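Drodier opens rental plan for its two-finger hand tool

Drodier has started renting out its hand-held gripper, a tool it had only sold outright until now. The plan opened in January and is aimed at small labs and workshops that want to record grasping tasks by hand before they put the same jaw on an arm.

The rental costs $83 a week, with a minimum of two weeks. Buying the tool still costs $1,670. Customers who rent first can put up to $600 of what they have paid toward a purchase.

Each kit comes with the gripper, a camera mount, a charger and a spare set of finger pads. The two black fingers are held on with small screws, and Drodier says the pads can be changed with a hex key. Pads are treated as a wear part - renters are not charged for worn ones, but lost fingers are billed.

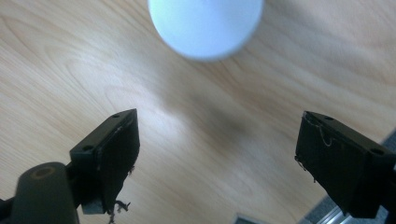

Peninah Ogola, who runs the rental desk, said most early orders have been for pick-and-place work with balls, cups and small boxes. "People want to try it on their own table with their own objects," she said. "A week is usually too short, so we set the minimum at two."

Arlo Kincaid of Millar, a parts supplier that tried the plan before it opened, said setup took one morning. He would like a longer charging cable and a clearer guide to the recording software.

Kits ship from the company's Brukow warehouse. Orders placed before 2 p.m. go out the same day, and return shipping is included in the price.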